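Arura opens the Flurnside Reading Rooms, where talking is now permitted until 9 p.m.

FLURNSIDE, 1 June 2022. Arura, the members' library that has spent most of its existence asking people to lower their voices, today opens a second building in which they may raise them.

The Flurnside Reading Rooms occupy the former offices of Rorko, a maker of filing cabinets, and hold 3,000 books on open shelves. A further 775 are in storage until the shelving contractor and the floor agree on which of them is level.

Membership costs $18 a month and covers borrowing, evening talks and the use of the group tables. Members of the original library on Dumitrescu Street pay nothing extra, a concession won after a long and beautifully punctuated letter-writing campaign.
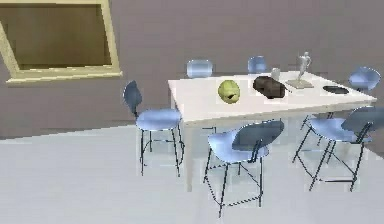
Dana Whitlock
Communications Manager, Arura

Book groups can reserve a table for six free of charge. Food is allowed. Soup was debated at length and is also allowed, with a lid.

Arura received 300 replies when it asked members what they wanted from a new building. The most popular request was more quiet. The second was somewhere to talk. The library has chosen to treat these as two instructions and has bought a very heavy door.

Fines for late returns have been dropped at both sites. Borrowers will get a reminder by email, then another, then a postcard written in a disappointed tone.

The fall program of talks starts in October with an evening on the history of the footnote. Seats are limited, though past attendance suggests not severely.

Opening hours: 10 a.m. to 9 p.m. daily. Press visits can be arranged through the Arura communications office.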